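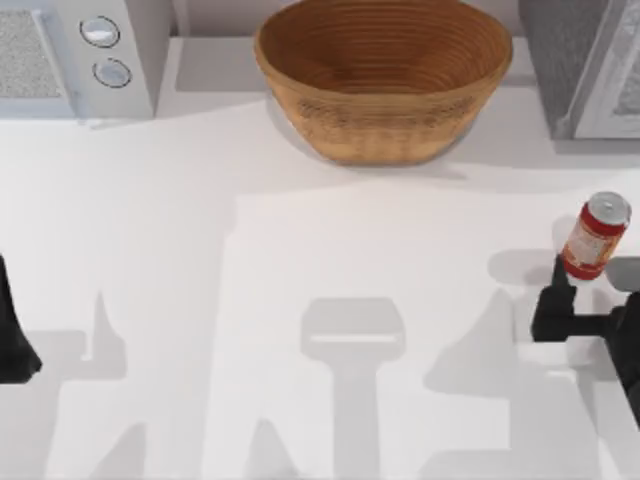
Perrine Renaud reckons you can't call it a weekly shop if you go four times a week, and I've been cross about it since breakfast.

Because she's right! I went to the big Peeters in Stiltmont for onions and bin bags and came out £27 lighter with no bin bags.

So, new rule for January. One list, one trip, one go round the aisles. No popping in on the way home "just for milk" (it is never just milk, it's milk and a reduced trifle).

Went through last month's receipts with a cup of tea. 17 trips. £462. There are two of us and one of us is away half the time.

Worst offender is the Clevanley branch, the little one by the bus stop. 78p more for the same butter!! And I've been buying it there for years like a mug.

Someone's asked about delivery. Tried it once, they swapped my leeks for spring onions and I sulked all evening. Might give it another go though, the slots after eight are cheaper.

Anyway this week is jacket potatoes, lentil soup, that pasta thing with the peas, and whatever's lurking at the back of the freezer. Pretty sure one tub is stewed apple. Could be gravy.

Still need bin bags.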